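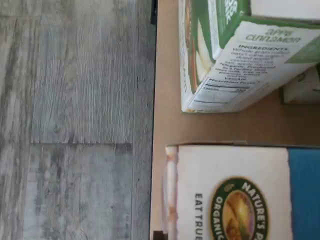 Breakfast shelves at the Desatgate store room

We set up the dry goods end of the store room at Desatgate over a few evenings in September. People who rent the rooms upstairs keep asking how the shelves were done and where the breakfast things went, so the notes are collected on one page. Most of it is about cereal, because cereal takes up the most room in the house and causes the most arguments.

The room is off the back hall at Jerkura. It used to hold paint, two bicycles and a chest freezer. The freezer went to the cellar and the bicycles went to their owners. The paint took longer. What was left was a plain rectangle with one outlet, a light on a pull cord and a wall that isn't square to the floor.

The shelving

Shelving is the bolt-together kind, black metal with slotted uprights and light-colored wooden boards laid in. We paid $278 for everything, including a second packet of bolts after the first one rolled under the radiator in the hall. You set the shelf height by choosing which slots to use. Measure your tallest box before you do this. We measured a can of tomatoes, put the whole thing together, and then took half of it apart again on Wednesday.

A few things about putting it up:

Leave the bolts finger tight until all the shelves are in. If you tighten the bottom first, the top rails won't line up.

Stand the unit where it is going before you load it. It walks a little when pushed and the feet will mark a floor.

The boards sit inside the rails and aren't fastened. Push down on each corner before you put anything on it. One of ours rocked and we cut a strip of cardboard to go under it.

The lowest shelf is for heavy things: flour, rice, the big oil cans. We keep it a hand's width off the floor so a broom can get under.

Sorting the boxes

Before anything went up, every box came out of the kitchen and got checked for a date. There were 56 boxes and bags of breakfast food in the house, counting oatmeal and the small variety packs. We were surprised too. Four households were buying for themselves and each one had a backup, and several of the backups had backups. Anything past its date by more than a few months went out. Open boxes with less than a bowl left in them got eaten that week.

We tried three ways of sorting.

By owner. Every household got a section with a strip of masking tape and a name. It held up for nine days. Sections filled at different speeds, so one would be bare and the next one would be stacked two deep, and boxes wandered.

By size. It looked good and was useless. Tall boxes at the back, short in front, and you had to know how tall your cereal was to find it.

By kind. Flakes together, granola and clusters together, oatmeal and hot cereal on the shelf below. The system has stayed. If you own a box and mind who eats it, write your initials on the top flap in marker. Everything without initials is shared.

Boxes go upright with the front facing out. Laid flat they stack well enough, but the bottom one gets crushed and you can't read any of them without picking them up. Don't put a second row behind the first. If there isn't room in the row, the extra box goes on the top shelf, and it comes down when the one below it is finished.

The cereals in a row

Apple cinnamon on the left, Flax Plus in the middle, and a white and yellow box at the right. This is the row that gets used most.
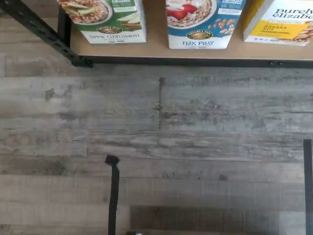
Indrek Liepiņa: We have the same kind of shelving at Bivmont and went with sorting by kind too, after a long stretch of labels that only I read. One thing I would add is to keep the sweet cereals and the plain ones on different shelves if you have kids in the building. Ours are on the high one. Also, do you decant anything? My sister puts all of hers in jars and I can never tell what I'm pouring.

We don't decant the cereal. We tried it with two kinds of flakes and they went soft, probably because the lids weren't great. The boxes also have the date on them, and once the box is in the recycling the date is gone. Inner bags get folded over twice and closed with a clothespin. There is a tin of clothespins on the end of the shelf. Please put them back in it when a box is finished. Oatmeal is the exception. It goes in a big glass jar because the paper sacks split, and the date is written on a piece of tape on the lid.

On the sweet cereals, we haven't moved them and there are no children in the house at the moment. If that changes we will.

What it costs now

Breakfast food used to be bought separately and we never added it up. Since the shelves went in, one person does the order for everyone through Vasiliauskas, the wholesaler out past the rail yard, and the last order came to about $168 for all four households. It covers cereal, oatmeal, crackers and the long-life milk. Fresh milk is still bought by whoever runs out. The order list is taped inside the store room door. Write down what you want and how many, and cross it off if you change your mind. The list comes down at 8 in the evening the day before the order, and anything added after that waits for the next one.

If you finish the last box of something, put it on the list yourself. An empty box left standing on the shelf doesn't count as telling anyone. We have had several.

Still to do

The top shelf needs a step stool that lives in the room. The one from the laundry keeps getting borrowed back.

The unit should be fixed to the wall with a bracket. The wall is old plaster and we haven't found a stud where we need one.

The light cord is too short for two of us.

We also want to move the crackers. They are at knee height, next to the rice, and get kicked. There is space on the hot cereal shelf now that the variety packs are gone, so they will probably go there before the next order comes in.

Jerkura House, 3389 Desatgate | Contact the house | © Jerkura House, text and pictures | Back to top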